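Mulix programme: call for participants, hand-held gripper recording
Reference 3039
Department: Data Operations, Prillumel
Place of work: Laing site, ground floor
Type of work: part-time, paid by the session
Places open: 34

Summary

Prillumel is taking on participants to record household handling tasks with a pair of hand-held grippers. The recordings are used to train the Mulix control policy, which learns two-handed manipulation from human examples. Participants carry out ordinary tasks, such as folding, wiping, packing away and handling cables, with a gripper in each hand in place of their fingers. No knowledge of programming or robotics is needed. The work suits people who are steady with their hands and can repeat a task many times without growing careless.

The present round covers counter and sink-side tasks. Earlier rounds dealt with kitchen drawers and shelving, and people who took part in those may apply again.

Equipment

Each participant works with two grippers. Every gripper has a pair of ribbed finger pads, a wide-angle camera looking out over the pads, and printed square markers by which the position of the other hand is worked out afterwards. The jaws follow the pressure of the hand and have no motor. A head camera is worn for all two-handed tasks. 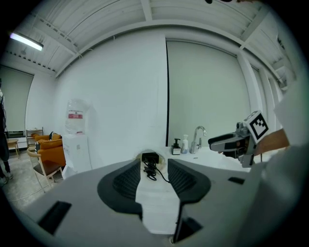 Duties

1. Set up the counter from the task card, placing each object within the area the card gives.

2. Run the start-up check: both grippers fully open, both fully closed, markers facing inwards, then hold still for four seconds.

3. Carry out the task at an even pace. A short pause before each grasp is wanted. Hurried grasps are hard to label and are usually thrown out.

4. Keep both sets of finger pads in view of at least one camera during contact with the object. Cables, cloths and drawstrings need particular care on this point, as the pads tend to hide the part being held.
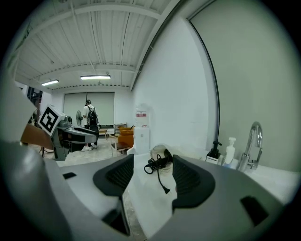

5. Mark each attempt as good, partial or failed on the tablet. Failed attempts are kept. A dropped object that is picked up again within the same attempt counts as good, provided the recovery was made with the grippers.

6. Move the objects to a new starting layout after every fourth attempt, and note the layout code.

7. Report loose pads, smeared lenses or scuffed markers to the session lead before going on.

Hours and pay

A session lasts half a day, mornings from 9.00 or afternoons from 1.30, with two paid breaks. The target is 70 accepted attempts per session. Pay does not depend on reaching it, but participants who fall well short over several sessions will be offered further practice time or a different task set. Travel within the Laing area is refunded against receipts. Payment is made monthly in arrears.

The round opens in February and is planned to run until the end of April. Applicants should be able to give at least two sessions a week for the whole of that time.

Requirements

Applicants must be 18 or over and have the right to work. They should be able to stand at a counter for up to forty minutes at a stretch, and to hold a light tool in each hand at waist height without discomfort. Left-handed applicants are particularly welcome, as the existing recordings lean heavily towards right-handed use. Glasses may be worn under the head camera. Loose cuffs should be rolled or pinned if they fall across the lens.

Experience of sewing, bench assembly, laboratory work or catering is useful but not required.

Sample task: hair dryer cable

Applicants invited to a trial will be given a cable task from the current set. The cable begins in loose coils on the counter beside the sink, partly out of its drawstring bag. The participant brings one gripper to either side of the coils, gathers them, lifts them clear of the surface and returns them to the bag. The bag may be steadied with either hand. The plug goes in last.

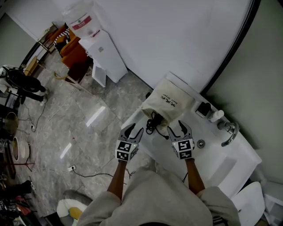

Prillumel Vacancies and Calls, page 4

The trial takes nearly an hour, including instruction, and is paid at the session rate. It is marked on three points: whether the grasps are clean, whether the pads stay in view, and whether the attempt labels agree with those of a second reviewer. Speed is not marked.

Recordings and consent

The cameras take in the room as well as the counter, and hands, clothing and other people present may appear in the recordings. Faces are blurred before the data leaves the Laing site. Sound is not kept. Recordings are shared with Astora, which trains and tests the policy, under the terms set out in the consent form. A participant may withdraw a session up to the end of the month in which it was recorded.

How to apply

Apply through the vacancies form, quoting reference 3039. State which half-days you are free, which hand you write with, and whether you have taken part in an earlier Mulix round. A CV is not needed. Applications close at noon on the last working day of January, and trial times will be sent out by email in the week after.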